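4.2 What ends up on a coffee table

I'll start with the coffee table, which gave me far more to chew on than the desks or the shelves ever did. When we planned this part of the study at Femada I had it down as the dull one. A desk has drawers and paperwork and a person's whole working week spread over it, and a shelf is at least meant to hold things. A low table just sits in the middle of the floor and people walk round it. But it fills up, and the way it fills up is lovely to look at if you're a bit odd (I am).

We logged 449 tabletop layouts across 2 sites, the Dirnance rooms and the Collau rooms, and 112 of them were on low round tables. The rest were desks, side tables and worktops, and I deal with those in 4.3. By a "layout" I mean whatever was standing or lying on the top at the moment we looked, with no tidying first and no asking people to move their drinks. I was quite strict about that, even when the drinks were mine.
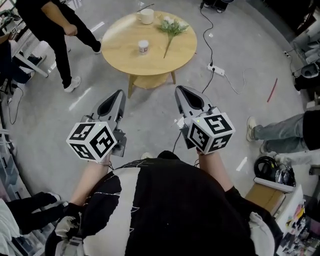 Figure 2. Round coffee table in light wood, with a lower shelf. On top: a white mug, a small white cup with a red label, and an artificial flower stem with pale blossoms.

By the Femada Rooms and Objects Group
Section revised 12/8/23

The layout in Figure 2 is one I keep coming back to. Take the mug first. It's near the back edge, and mugs near an edge came up again and again in our notes. I think people put a drink down at the end of their reach from wherever they happen to be and then simply leave it, so the rim of a round table collects mugs the way a windowsill collects post. The smaller cup is further in, over to the left. We coded cups and mugs separately after a long argument, and I'm glad we did, as the small ones wander towards the middle much more freely.

Then there's the flower. Under the Wojcik scheme, which we borrowed for sorting objects by use, a decorative item is supposed to have a "home position", somewhere it lives and gets put back to. Fine for a vase. A single stem lying diagonally on the tabletop has no home that I can see, and the scheme had no box for it at all! We ended up adding a class we called "resting decoration" for things that are plainly ornaments but are lying down. It's a clumsy name and I'd happily swap it for a better one.

The shape of the top matters too. On a rectangular desk, people line things up with the edges without thinking, so a coder can write "parallel to front" and move on. A round top gives you nothing to line up with. For long things like the stem we had to take the direction from where the coder was standing, and two coders on opposite sides would then write down opposite answers for the same object. We fixed this by marking a single viewing side for each table before anyone started writing, and I'd urge anyone repeating the work to do the same from the first morning.

A word on the lower shelf. I'd expected it to be the busy part (magazines, remote controls, the odd biscuit tin), and our coding sheet gave it a full page to itself. In practice the top was where the action was, and most of that page stayed blank. I've kept the shelf in the sheet anyway for anyone working in homes, where I suspect it earns its keep.

The floor around the table we left out altogether, and I have mixed feelings about it. Power leads run past these tables in shared rooms, and a lead must surely have some say in which side people walk up from and so where the mug lands. We didn't record walking routes, so I can't take it any further with the data we have. The desk layouts, which are a good deal messier, come next.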